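Print this page | E-mail this page

March 26, 2019
By the Stestumel staff

Ask the equipment buyer at Jostik about her two-armed laundry robot and she starts with the spare fingers. "Put them in the first budget!" she told us. "We priced the arms down to the last bolt, and then I had to go back and beg for 12 sets of fingers at $34 each."

She loves this stuff, and it shows. Her planning sheet has a line for cables, one for floor space, and one for training (100 hours, which she now thinks was low). Tovix quoted her $800 for a second pair of grippers, and she took it on the spot. "If one gripper is out, both arms sit there. I'd pay that again tomorrow." 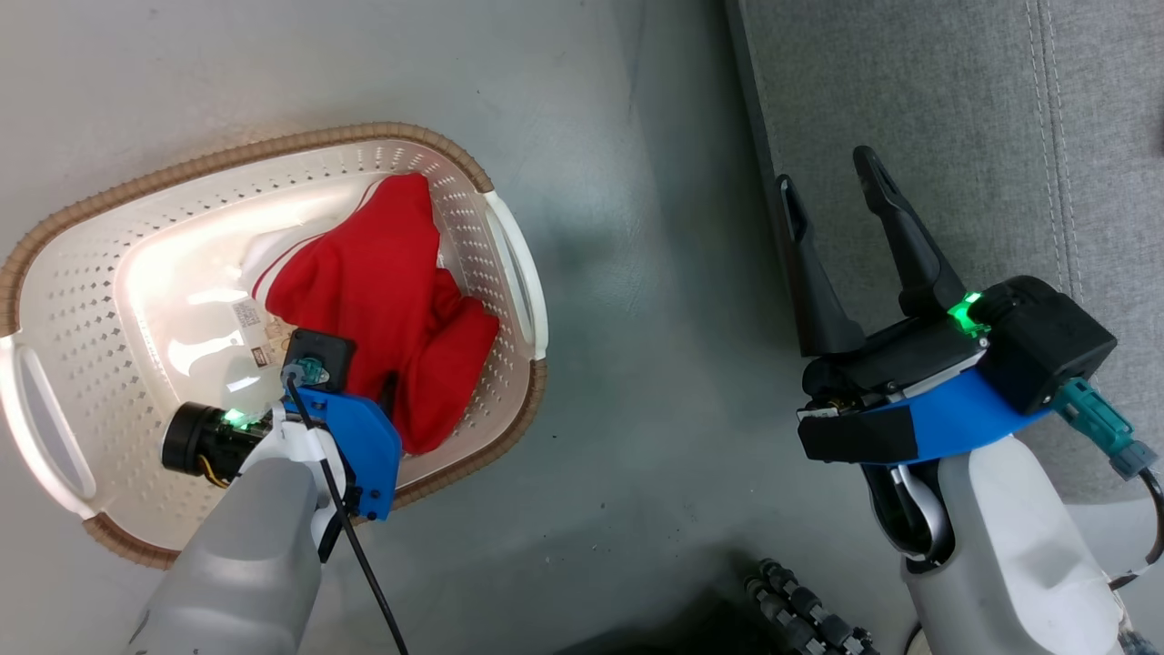
STRACHAN, February – A red garment in a white plastic basket is the kind of job she wants any seller to show her. "Bring a real basket, with clothes bunched up in it," she said. "I want to watch the fingers go down into the fabric." Next on her list is a spare wrist motor, and she already has the shelf picked out for it.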